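About Gaketance

Gaketance is a small firm that clears tables. We also clear desks, counters, windowsills and the top of the refrigerator, but tables are where we started and where most of the trouble is. A table is a flat surface at a convenient height, and people treat it the way rivers treat a delta.

We work in offices, shared studios and the kind of home where dinner has been eaten on the couch since March. You call, we come over, we look at what is on the table and we ask you about it. Most of the job is the asking.

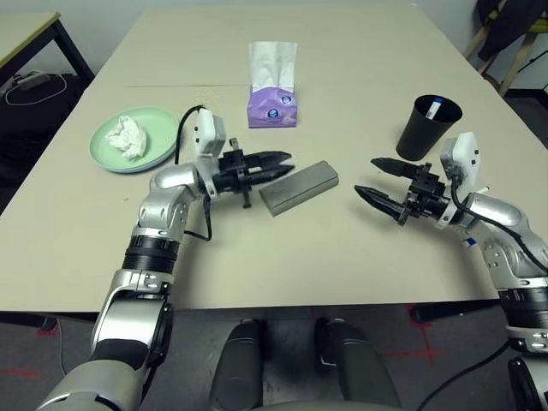
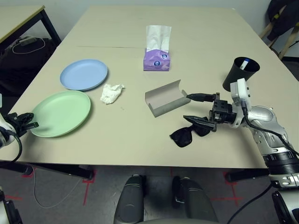

Tabletop with tissues, a plate and a marker in a cup.

Our working rule is that everything on a table is either living there, visiting, or lost. The tissue box usually lives there. Fine. It has earned it, especially in winter. The used tissue is visiting, and has overstayed. Plates are visiting too, whatever they tell you. A marker in a cup is a harder case. If the cup is for markers, then we have a pen cup and all is well. If the cup is for coffee, we have a situation, and we will want to hear from everyone who uses the room.

Glasses and their boxes get a section of our intake form to themselves. Clients keep the box and the glasses in separate places, sometimes separate buildings, and feel strongly about both. We put one inside the other and close the lid. People have been known to go quiet.

How we got here

The company began as Pleltusik, which sold desk trays. The trays were good. Customers bought them, filled them, set them on top of the mess and wrote to ask for larger trays. After 14 months of this we stopped making trays and started visiting the customers. We kept the warehouse for a while out of sentiment, then noticed what we had piled up in it and had to book ourselves in for two days.

We changed the name when we found that clients could not spell Pleltusik over the phone. They can't spell Gaketance either, but they get to the G.

What we offer

The Praltus visit is the short one. One table, one afternoon, up to 100 objects. Over that we start a second table, so please don't hide things under other things before we arrive. We lift them up. It's the main part of the service.

The Tannous visit is for whole rooms and takes a full day. It covers chairs, including any chair currently employed as a coat rack, and the floor under side tables, where chargers go to be alone with their cables. We coil the cables. We label them if you know what they belong to, and if you don't, we put them in a bag marked with the date and you may fight about it later.

Both visits come with a follow-up call 11 weeks on. We ask how the table is. You say it's great. We can hear you moving things.

What we don't do

We don't throw anything away without a yes from you, tissues excepted. We don't sell baskets. We don't do before and after pictures with the lighting improved in the second one. We won't take sides between spouses, roommates or departments on the question of whose plate it is - we wash it and move on.

We also don't do garages. We did one once.

Working with us

There is a team of 11 of us, split between a front office and whoever is out on visits. The front office answers the phone from 2 p.m., mornings being when we clear our own table. Bring us a photo of the surface if you like, or just describe it. We have heard "it's not that bad" before and will bring the big bags anyway.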